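Offene Werkstatt Bandik — Protokoll des Treffens der Baugruppe »Godulura«

Datum: 2. September 2023
Protokoll: Irina Crăciun

TOP 1: Altes Protokoll
Ohne Änderungen angenommen. Der offene Punkt aus dem Februar (Kabelführung an den Unterarmen) bleibt offen. Ich habe ihn jetzt zum wiederholten Mal übertragen und bitte darum, dass ihn jemand übernimmt oder streicht.

TOP 2: Geld
Ausgegeben sind bisher 1.254 Euro, beschlossen waren 1.000. Die Differenz geht fast ganz auf die Nachbestellung bei Drevov zurück. Beschluss: Einzelausgaben über 50 Euro nur noch nach Absprache in der Gruppe. Zwei Enthaltungen.

TOP 3: Stand der Arme und Hände
Beide Arme sind montiert und stehen sich am dunklen Tisch vor dem schwarzen Stoff gegenüber. Geübt wird mit einer dünnen Plastiktüte, die beide Hände gleichzeitig halten. Die Mehrheit findet, das sehe gut aus. Ich gebe zu Protokoll, dass mir das als Nachweis nicht reicht. Eine Tüte verzeiht fast jeden Griff, und bisher liegt keine Liste vor, in der auch die Fehlversuche stehen. Angekündigt war sie schon für das letzte Treffen.
Gegenrede: Gerade weiches, knittriges Material sei schwierig, mit Würfeln könne es jeder. Das mag sein — dann sollte es sich ja auch aufschreiben lassen.
Beschluss: Ab sofort wird jeder Versuch notiert, auch die abgebrochenen.

TOP 4: Gehäuse am Handgelenk
Am rechten Handgelenk liegen Kabel und Elektronik offen. Für die Fehlersuche bequem, auf Dauer kein Zustand. Der Vorschlag, die Abdeckung erst nach der Vorführung zu machen, wurde abgelehnt. Auch die dünnen weißen Kabel auf dem Tisch sollen befestigt werden, siehe TOP 1.

TOP 5: Vorführung bei Ardeleanu
Zusage ist noch nicht verschickt. Ich bin dagegen, vor Publikum etwas anzukündigen, was wir intern nicht belegen können. Kompromiss: Wir sagen zu, versprechen aber keine bestimmte Aufgabe. Den Text entwerfe ich und schicke ihn vorab herum — Änderungswünsche bitte schriftlich.

TOP 6: Verschiedenes
Der kleine Schraubstock fehlt weiterhin. Wer das Netzteil über Nacht anlässt, trägt sich bitte in die Liste an der Tür ein. Ein neuer Termin wurde nicht festgelegt, Vorschläge an mich.

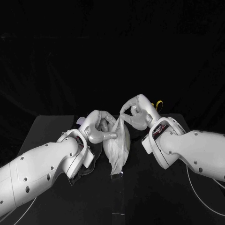
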